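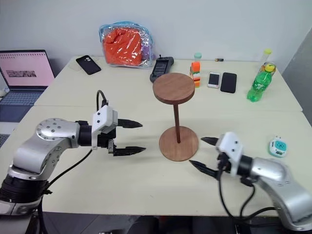

Oficina de Madeira e Pequeno Mobiliário · Associação Honden, Campos

Em defesa do suporte de pé único

Última atualização: 2019-09-25

Há um tipo de peça que quase desapareceu das casas e que continua a aparecer nas oficinas: o suporte de madeira com uma base redonda, uma haste e um disco em cima. Serve para um vaso, um bolo, uma vela, um relógio, o telefone enquanto carrega. Na maior parte do tempo não segura nada. Defendo neste texto que vale a pena fazê-lo, tê-lo e deixá-lo em cima da mesa, e que as razões para o desprezar são fracas.

A primeira objeção que ouço é a da estabilidade. Quatro pernas são mais seguras do que uma haste, e três bastam num chão torto. É verdade para um banco, em que alguém se senta de lado e se inclina para apanhar os sapatos. Um suporte de mesa não leva esse tratamento. O que conta é a relação entre o diâmetro da base e a altura do disco, e também o peso que se põe em cima. Quem tem medo de que a peça tombe deve alargar a base. Acrescentar pernas é resolver um problema de carpintaria com mais carpintaria, e o resultado costuma ser um banquinho de bonecas.

A segunda objeção é a da haste torta. Uma haste fina que se inclina um pouco incomoda muita gente, e percebo porquê: o olho vai logo lá. Já vi sócios desmontarem uma peça perfeitamente utilizável por causa de uma inclinação mínima, alargarem o furo ao tentar corrigi-la e acabarem com uma junta folgada, que é um defeito bem pior. Se o disco estiver nivelado e a base pousar bem, eu deixaria a haste como está. O furo feito à mão raramente sai a prumo. Quem quiser um prumo rigoroso tem o berbequim de coluna, e deve usá-lo antes da colagem.

Quanto às madeiras, a minha posição é menos popular. Gosto de suportes em que as três partes não têm a mesma cor. Um disco avermelhado, com o veio à vista, em cima de uma haste escura e de uma base mais clara, mostra como a peça foi pensada. Vê-se onde acaba uma parte e começa a outra. A moda de tingir tudo com a mesma velatura castanha esconde as juntas, mas esconde também o veio, e o veio é o que distingue aquele disco de outro qualquer. Na oficina temos uma caixa de sobras da antiga serração Skullport, com madeiras escuras e claras misturadas, e é nela que quase toda a gente encontra a sua base. Não vejo vantagem em disfarçar essa origem.

A espessura do disco é outra discussão antiga. Há quem o queira fino, com o bordo adelgaçado por baixo para parecer mais leve. Eu prefiro-o grosso. Um bordo grosso aguenta pancadas, lixa-se de novo quando se risca e dá boa profundidade ao furo da haste. Nos suportes que fazemos trabalhamos com 30 milímetros de espessura em bruto, que ficam em 27 depois de aplainados. Abaixo disso o furo fica raso e a junta passa a depender só da cola.
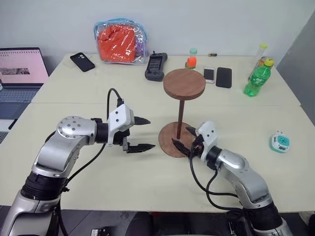 O suporte de pé único: disco de tom avermelhado, haste escura e fina, base circular.

Falemos de dinheiro, que é onde a conversa costuma acabar. Um suporte parecido, comprado numa loja de decoração, pode sair mais barato do que a madeira e as horas que se gastam a fazê-lo. Em abril a oficina comprou 200 euros de madeira seca para o curso de iniciação, e houve quem perguntasse se não seria melhor gastar esse dinheiro em coisas que se vendessem na feira. Respondo que o curso não existe para abastecer a feira. Existe para que uma pessoa que nunca pegou numa grosa saiba, no fim, cortar um círculo, abrir um furo cego e colar uma espiga. O suporte obriga a fazer tudo isso com pouca madeira e sem máquinas grandes. Não conheço outra peça que ensine tanto com tão pouco material. A colher de pau não tem juntas, a caixa tem juntas a mais, e o banco fica quase sempre para acabar em casa, onde não se acaba.

Há ainda o argumento da arrumação, que me é caro. Uma mesa enche-se pelas beiras. Os objetos pequenos vão parar ao fundo, junto à parede, e lá ficam em fila, uns porque são precisos e outros porque ainda não se lhes arranjou lugar. Um suporte no meio da mesa tem o efeito de manter uma zona livre à volta. Não é magia, e numa casa com crianças o efeito dura pouco. Mas quem põe uma peça ao centro tende a respeitar o espaço dela e a empurrar o resto para trás. Uso um na mesa onde trato do correio e deixei de perder as contas da água.

Por isso discordo da proposta, feita na última reunião, de trocar o suporte pelo porta-canetas Plilix no programa do próximo curso. O Plilix é um bom desenho, com encaixes bem resolvidos, e cortá-lo a partir do molde dá pouco trabalho. Esse é também o seu defeito como exercício. As peças vêm marcadas, os furos vêm marcados, e o aluno limita-se a seguir a linha. No suporte tem de decidir a altura, a largura da base e a combinação das madeiras. Pode enganar-se em qualquer delas e ficar com uma peça que tomba ou que não lhe agrada. Fará outra melhor.

Aceito duas mudanças. A primeira é passar a furação da base para a segunda sessão, com mais tempo para ensaiar a montagem a seco. A segunda é deixar de envernizar. O verniz brilhante que usamos na oficina amarelece as madeiras claras, e uma demão de óleo, bem limpa com um pano, chega para uma peça que vive dentro de casa. Quem puser vasos em cima deve usar um prato, com verniz ou sem ele.

O programa do curso vai ser votado na próxima assembleia. Votarei pela manutenção do suporte e levo o meu, com a haste um pouco inclinada, para quem o quiser experimentar com um vaso cheio.

Oficina de Madeira e Pequeno Mobiliário, Associação Honden, Campos | Contacto: na secretaria, durante o horário de abertura | © Associação Honden. Todos os direitos reservados. | Voltar ao topo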